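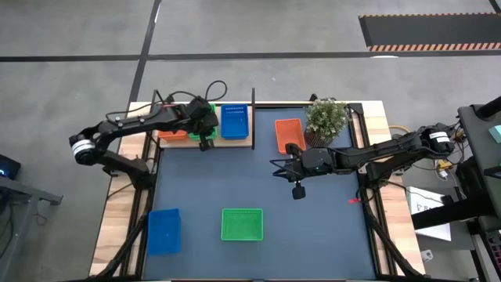 Assigning Baskets by Color

February 11, 2023

Readers of this blog will recall that the household adopted a written storage policy last spring, and that the policy did not survive the move to Tarnelport. The present entry sets out its replacement.

The principle is that small items are to be sorted by basket color and by nothing else. Three colors are in use: orange, green and blue. Orange is reserved for correspondence and anything with a due date. Green holds tools for the houseplants, including twine, labels and the small scissors. Blue is for chargers, batteries and spare keys. Labels were considered and declined, as the previous ones peeled within a month.

Baskets kept on the raised shelf along the back of a table stand in a fixed order, with orange at the left, green in the middle and blue on the right. Baskets of the same colors may also be placed on the work surface itself. These are intended for items still being sorted and should be emptied onto the shelf before the end of the day. Bare space should be left between them, sufficient to set down an open notebook.

The blue basket on the shelf has a row of small slots at its rim, a feature I recommend to anyone storing cables. The green one at the front has a woven, ventilated pattern and is suited to gloves that have been used outdoors.

One potted plant is permitted on the surface, toward the back. My colleague Kadir Ağca has argued for two. His request remains under review.

The budget for this exercise was set at 100 dollars, and the remainder has been put toward a second shelf from Floris -- the narrow model, which will be installed in the hallway in March. Gloves and hats will be addressed at that time. Umbrellas continue to be governed by the earlier policy.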